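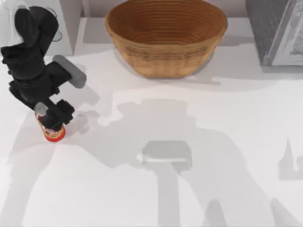
Vasteo listing is up for the old Fontes bakery lot

gridleyst
Retail listing posted October 2, 2025. Ground floor split into 5 spaces, apartments above. No rents shown.

m_araujo_fan
Wasn't it supposed to be 7 floors? Listing says 9.

gridleyst
It was 7 in August. Elaine Araújo brought it up at the block meeting and got no answer.

Toll House Tim
More apartments is fine with me. That lot has been fenced off forever.

m_araujo_fan
Fine if you don't live behind it. We lose the afternoon sun.

pk463
Gallo is still the broker? They sat on the Ornura space for years asking too much.

gridleyst
Yes, Gallo. Smallest unit is 463 square feet.

Toll House Tim
Good size for a shoe repair. I'd use one.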